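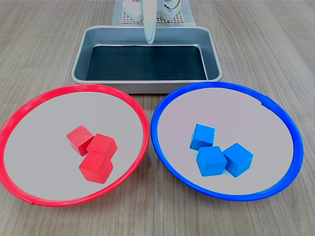 ## Setting out a sorting table for the club arm

These tips come from the colour sorting task at the Gostano robotics club, where students run a small desktop arm on a kitchen-sized table. Most lost time is in the setup, so do that first.

- Use shallow plates. A deep bowl makes the wrist work harder and the fingers hit the side.
- Match rim colour to cube colour. Red rim for red cubes, blue for blue.
- Line the metal tray with a dark mat. Bare metal throws glare into the camera and the colour check goes wrong.
- Leave the base on its perforated plate between sessions. Moving it means calibrating again.

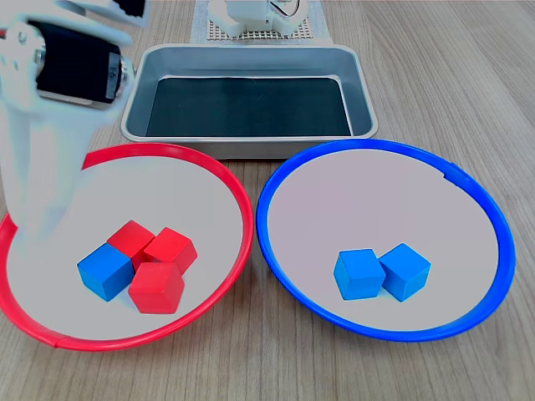
## Checking a sort

A blue cube among the reds scores as a fault, even with the other cubes placed properly. Check both plates before the arm parks, and write down the cube count and the run number. Each student gets 5 runs of 60 seconds. Our Tralitz log sheet has a column for faults and a column for stalls - keep them separate, as the fixes are different.

If the fault repeats in the same spot, look at the lighting before touching the code.

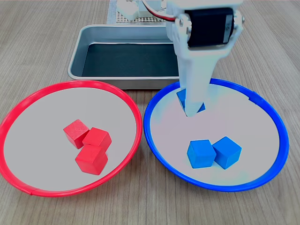 ## Releasing the cube

1. Lower until the cube is just above the plate, then stop.
2. Open the fingers slowly. A fast release flicks the cube into its neighbours.
3. Lift straight up before swinging away.
4. Wait 2 seconds before the next move.

Run 103 in the Novari group's log stalled on step 3, with the cable pulled tight behind the base. Check the slack at full reach. 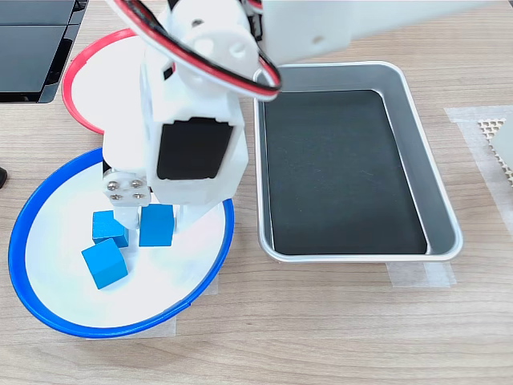
Masking tape is the cheapest fix in the whole Rojanasak project. Plates creep a few millimetres each time a finger brushes the rim, and by the end of an evening the saved positions are out. Run a strip along the lower edge of the blue-rimmed plate and another under the edge of the tray, and press both down hard with a thumbnail. Painter's tape also works, though it lifts sooner on oiled wood. Peel it off at a low angle, along the grain, and wipe any residue with a little eucalyptus oil on a rag. Keep the oil off the white plastic parts.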